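Keeping House, Unit 4: Washing Up and the Rack
Handout for the evening group, 2024-09-10
Please bring this back next week. The photocopier has opinions about doing it twice.

Last week we got as far as the order of washing, so a quick recap for those who left at the break. Glasses, then cutlery, then mugs, then plates and bowls, then whatever had the lasagne in it. Change the water when you can no longer see your hands. If you are tempted to top it up with hot instead, you are making soup.

4.1 What a rack is for

A rack holds wet things apart so that air can get at them. It is a modest job and most of us prevent it from happening by Tuesday. Air has to pass between pieces, and water has to have somewhere to go. A full rack with everything touching dries more slowly than a half-full one, and the item at the bottom of the heap may still be damp at the weekend.

The rack is also not a cupboard. I know several households where a mug leaves the rack only to be drunk from and goes straight back, and the cupboard above holds nothing but a fondue set. I have lived in one of these households. We will come back to it in Unit 6.

4.2 Loading

Mugs go in upside down, in a row, along the back. Put the handles where they won't catch on the neighbour. A mug with a wide mouth and a narrow base takes more room than you expect once it is inverted, so place that one first and fit the small ones round it. Check the base afterwards: if it has a hollow in it, a little pool will be waiting there, and it will go down your sleeve.

Bowls are the awkward ones. Tines are made for plates, and a deep bowl stood between them leans like a man at a bus stop. Turn it over instead and let it rest across the wires, foot upwards. An unglazed foot ring is bare clay and can hold water long after the shiny parts are dry, so give it extra time before it is stacked on anything you like.
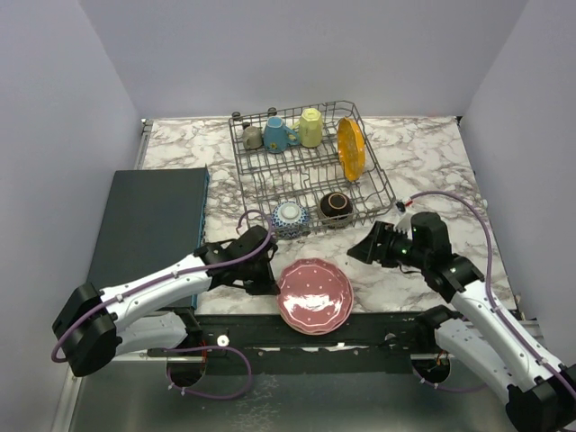
Plates stand on edge between the tines, one to a gap. Scalloped and wavy rims sit less steadily than plain ones, and they will roll a little before they settle. Let them. If you force a fluted edge down into a tight gap you may chip it, and a chip on a fancy rim looks much worse than a chip on a plain one, where it can pass for character.

Large plates go in last and at the side, if they go in at all. Some dinner plates are simply too big for the rack they live with. The options are to dry them by hand straight away or to buy a bigger rack. Leaving one on the edge of the worktop while you think it over is the third option, and I would advise against it on any floor harder than carpet.

4.3 Buying one

People always ask, so: the wire rack from Stilik was 299 when I looked in April, and the Girnater one with the drip tray was 500. I have used both. The drip tray is a fine idea if you empty it. I didn't, and I will spare you the details. Take a tape measure to the shop, and measure your widest plate before you go. A gap of 40 millimetres between tines suits a soup plate; narrower is fine for flat ones.

Lotar sell a folding model which folds very well, including when loaded.

4.4 Unloading

Empty the rack before you start the next wash. Work from the top down, and take mugs by the body, as an old handle can come away without notice. Run a thumb round the inside of each bowl. If it squeaks, put it away. If it slides, wash it again and say nothing.

Homework

Load your own rack with 12 pieces, no two touching. Leave it overnight and note in the morning which are still wet, and where. Anyone using an Ojo tea towel to help things along should write that down too.

Next week: tea towels, and how long is too long.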